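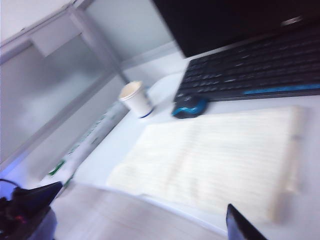
The sharpness filter threw out 2,124 frames on its first run. I'd written it on a Tuesday night with half a bowl of laksa going cold beside me, and it did precisely what I'd asked of it: compute the variance of the Laplacian, compare with a threshold, bin anything mushy. I had picked the threshold by looking at a handful of frames and going with my gut. My gut, it should be said, has no background in image processing.

Friday, March 23, 2018

So, a post about blur, and about clocks, and about why Undilik now has a config file longer than its readme.

For those who came in for the sourdough posts (sorry, more in June, probably): Undilik is the bit of software I keep between the arm and everything that wants to look at what the arm did. It takes the wrist camera, the fixed camera and the joint states, lines them up in time and writes them somewhere sensible. The job at the moment is cloth, which has no edges where you'd like them and no opinion about where its middle is.

My theory was simple. A wrist camera swings about a great deal, swinging makes blur, blurry frames are no use to the fold detector, therefore remove them. The detector's scores on the frames that survived went up nicely and I was pleased with myself for the better part of an evening.

Then I plotted where the discarded frames fell along each run. They fell where the arm was moving. Of course they did. I had built a very efficient device for deleting all the parts where anything happens. What remained was a fine collection of the gripper hovering, thinking, and hovering again. A policy trained on it would have made an excellent paperweight.

The obvious repair was to keep the blurred frames and mark them. Every frame now carries a blur score as a plain float, and whoever reads the log can decide what to do about it. The detector uses it as a weight. The replay viewer ignores it. The bit that estimates cloth orientation multiplies its uncertainty by something I fitted in a spreadsheet and would prefer not to discuss.

That took an afternoon. Then I noticed the other problem, the one that had been sitting there the whole time being polite.

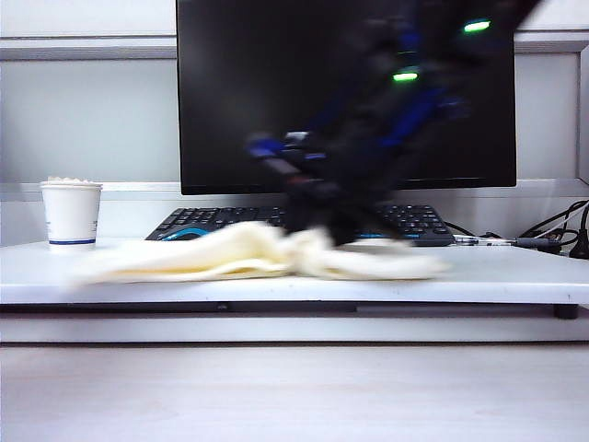 The two cameras disagreed about when things happened. On a slow move you'd never pick it. On a fast one, the fixed view would have the gripper down at the fabric while the wrist view, bearing what was meant to be the same timestamp, was still on its way. I had been blaming calibration for this. I'd recalibrated the hand-eye transform three times in a fortnight, each time getting a slightly different answer and each time telling myself the new one was better.

The culprit was Flirum, the message layer, or more fairly it was me using Flirum without reading the page about stamps. Messages get stamped on arrival unless you hand them a capture time. The joint states come in at 1,000 Hz and hardly care. The wrist camera goes through a longer pipeline, including a colour conversion I'd bolted on in a hurry and a resize that nothing was using any more, and its frames turned up late wearing the time they'd walked through the door.

I found it by the dullest method available. I took the joint velocities, took the average optical flow from the wrist camera, and slid one along the other until the peaks agreed. They agreed at an offset of 4 frames. I ran it on another log and got the same number, and then I made a cup of tea and sat on the back step for a while thinking about the hand-eye transform.

Changes, for anybody who uses this thing (there's a person in Wanura who has starred it, and I do think of you):

Capture time now comes from the camera driver. If the driver won't supply one, Undilik refuses to start. It used to shrug and carry on, a habit it got from its author.

The useless resize is gone. Colour conversion happens at read time.

There's a command called lagcheck that does the sliding business described earlier and prints an offset per camera. It needs a log with some proper movement in it. Give it a log of the arm parked and it will print a number anyway, with great confidence. I have an open issue for that.

Old logs can be restamped. The script leaves the originals alone and writes a sidecar file. I've done 1,435 episodes this way and the laptop fan has taken on a new note, somewhere near F sharp.

With the stamps fixed I went back and refitted the hand-eye transform once more, and it landed very close to the first one, the one I'd thrown away. I've restored it from git. The commit message is a single word and my mum reads this blog.

What still bothers me is exposure. The wrist camera is on auto, so when it's pointed at a dark screen the shutter stays open longer and the smear gets worse, then it swings over pale fabric and everything changes again. Which means the blur score is partly measuring how fast the arm moves and partly measuring what happens to be behind the gripper. I could lock the exposure and add a lamp. I could also log the exposure time and divide it out, which is more interesting and will therefore take up my whole weekend. The driver claims to report exposure in microseconds. The values I'm getting back look more like a row of phone numbers, so I'll be starting there.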